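Last updated 2021-11-22. If your question is not here, please write to us with the contact form and put your order number in the first line.

# Vendinlow Kitchen Rental: Frequently Asked Questions

## Booking

**What is in a kitchen kit?**

A kit is a set of cooking and serving things for one home. We have two sizes. The small kit is called Puveck and it is for one or two persons. The large kit is called Vurier and it is for a family up to six. The full list of items is sent to you before you pay, so please read it and tell us if you already own some of them. We can take them out, but the price stays the same.

**How long can I keep the kit?**

The shortest rental is one month. There is no longest rental. Many of our customers are students or people who wait for their furniture to arrive from another country, and they often do not know the end date. In this case choose "open rental" and give us 10 days of notice before you return.

**How much is the deposit?**

The deposit is $245 for Puveck and $400 for Vurier. We do not take it from your card. We only block it, and your bank will show it as pending.

**Can I book by phone?**

Yes. Call the office and choose extension 3216. Analyn Navarro answers in the morning. In the afternoon please leave a message and say your number slowly, two times.

## Delivery and unpacking

**Do I need to be home?**

Yes, one adult must sign. It can be your neighbor or roommate, if you send us the name one day before.

**Where should I unpack?**

Choose a flat and clean place with enough space, and keep the box close to you until you have checked the list. Small parts like lids and knobs can stay under the paper at the bottom of the box.
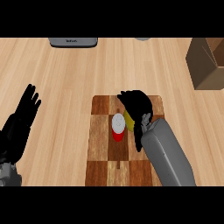 *Cardboard box and gray tray on a wooden surface.*

**Something is missing or broken. What do I do?**

Tell us within 48 hours. Send the item number from the list and, for a broken item, one photo. We bring the replacement with the next delivery in your area. You do not need to return the broken piece, except if it is electric.

**Can I keep the box?**

Please do! You need it for the return. If you have no space, fold it flat and keep it behind a door or under the bed. A new box costs $6.

## Care of the items

**What can go in the dishwasher?**

Plates, glasses, steel pots and cutlery can go in. Knives, cast iron and all things made of wood cannot.

**How do I clean a wooden cutting board?**

Wash it by hand with warm water and a little soap, both sides, and dry it with a towel immediately. Then let it stand on its edge until the next day. Do not leave it in the sink. For the smell of onion or fish, rub it with half a lemon and coarse salt. Once in a month put food-safe mineral oil on it with a soft cloth. Olive oil is not good for this, it becomes sticky and smells old.

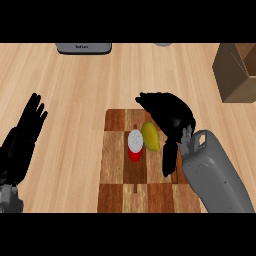 *A checkered cutting board in darker and lighter wood.*

**My board has knife marks. Will I pay for it?**

No. Knife marks, small stains and light scratches are normal use. We charge only for cracks, burns and mold.

**The non-stick pan is sticking. Is it my fault?**

Maybe not. Write to us and stop using it. We change non-stick pans for free after one year of rental.

## Return

**How clean must it be?**

As clean as you would give it back to a friend. If we must wash everything again, we take $30 from the deposit.

**When do I get my deposit back?**

We check the kit in three working days and then release the deposit. The bank can need one more week. In September it is slower, as many students move in the same days.

**Can I buy the kit at the end?**

Yes, after six months. Ask Maribeth Panganiban for a price, and mention form 1484. Items from the Sang series are only for rent and cannot be bought.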